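제4장 소매 진열과 재고 회전

학습 목표
진열 면적과 판매 속도의 관계를 식으로 나타낼 수 있다.
선입선출 보충의 절차를 설명할 수 있다.
결품률과 폐기율을 구분하여 계산할 수 있다.

4.1 진열 단위의 정의

소매 점포의 진열은 페이싱(facing)을 기본 단위로 한다. 페이싱은 고객 쪽에서 정면으로 보이는 한 품목의 열 수를 말하며, 뒤쪽에 놓인 수량은 포함하지 않는다. 한 품목의 최대 진열량은 페이싱 수에 열당 깊이와 적층 단수를 곱한 값이다. 예를 들어 페이싱이 3, 깊이가 6, 적층이 1단이면 최대 진열량은 18개가 된다.

적층 단수는 포장 형태의 제약을 받는다. 캔과 상자는 하중을 아래로 전달하므로 여러 단을 쌓을 수 있으나, 병은 대개 1단으로 제한된다. 봉지 제품은 내용물이 파손될 우려가 있어 걸이형 진열대를 쓰거나 선반 위에 한 층으로 둔다. 따라서 같은 면적이라도 품목군에 따라 진열 용량이 크게 달라진다.

음료와 스낵은 함께 구매되는 비율이 높아 인접 진열의 대표적 조합으로 다루어진다. 다만 두 품목군은 회전 속도와 단위 부피가 서로 다르므로, 한 집기에 배치할 때에도 보충 주기는 따로 산정하여야 한다. 철망 구조의 집기는 판재 선반에 비해 통풍이 좋고 내부 재고를 확인하기 쉽다. 반면 바닥면이 좁은 용기는 망눈에 걸려 기울 수 있으므로 받침판을 병용한다.

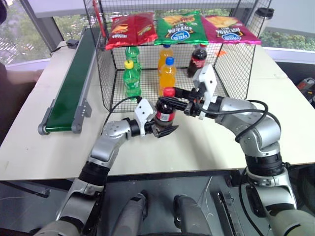
그림 4.1 빨간 뚜껑의 콜라병과 검은 철망 집기. 집기 윗면에 봉지 칩 세 개가 나란히 놓여 있다.

4.2 재고 회전율

재고 회전율은 일정 기간의 판매 수량을 같은 기간의 평균 재고 수량으로 나눈 값이다. Brasden 점포의 8월 탄산음료 판매 수량이 500개이고 평균 재고가 125개라면 회전율은 4이다. 금액 기준으로 계산할 때에는 분자에 매출액이 아닌 매출원가를 넣는다. 매출액을 쓰면 마진이 포함되어 회전율이 과대 계상된다.

회전율이 높다고 해서 운영 상태가 반드시 양호한 것은 아니다. 평균 재고가 지나치게 적은 경우에도 값이 커지며, 이때는 결품률이 함께 상승한다. 이 장에서는 결품률을 영업시간 중 진열 수량이 0인 시간의 비율로, 폐기율을 입고 수량에 대한 폐기 수량의 비율로 정의한다.

4.3 선입선출 보충

보충 작업은 다음 순서로 진행한다.
1. 진열대에 남은 상품을 앞으로 당기고 소비기한을 확인한다.
2. 기한이 지난 상품을 회수하여 폐기 대장에 기록한다.
3. 새 상품을 기존 상품의 뒤쪽에 넣는다.
4. 상표면을 정면으로 맞추고 가격표의 위치를 대조한다.

뒤에서 채우는 구조의 냉장 집기에서는 첫 단계의 당김 작업을 생략할 수 있다. 보충 시점의 결정에는 4.4절의 발주점 모형을 적용한다.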